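From: Nivaldo Lins
Subject: Re: Tray clearing, Liem kitchen

On Thursday, Tedo wrote:
> If the arm takes over the trays, do the two of us on
> lates lose hours? Plamement told us nothing.

No hours go this month. The arm does trays only, and you two move to stores and the sink — pans stay with us. Someone still has to stand by it.

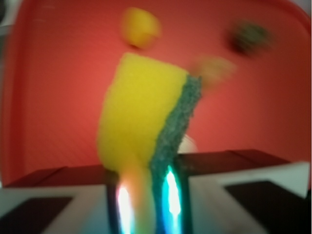

Sponge in the gripper, scouring side to the right.

It is slow. My last shift had 41 trays and I would have finished sooner by hand, but my wrists were better for it. Mixed trays need the most watching.

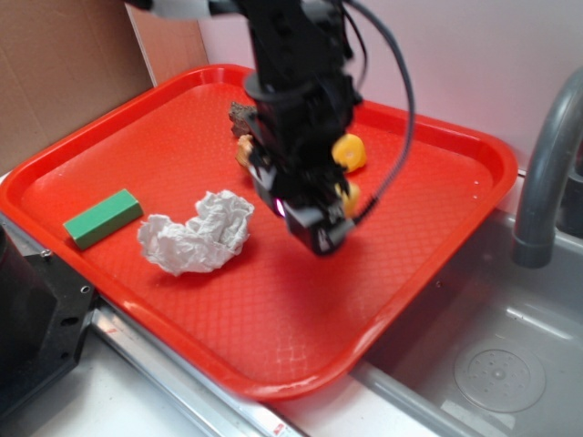 Arm over the red tray, paper towel and green block still on it.

Rota questions to me before October, please.

Nivaldo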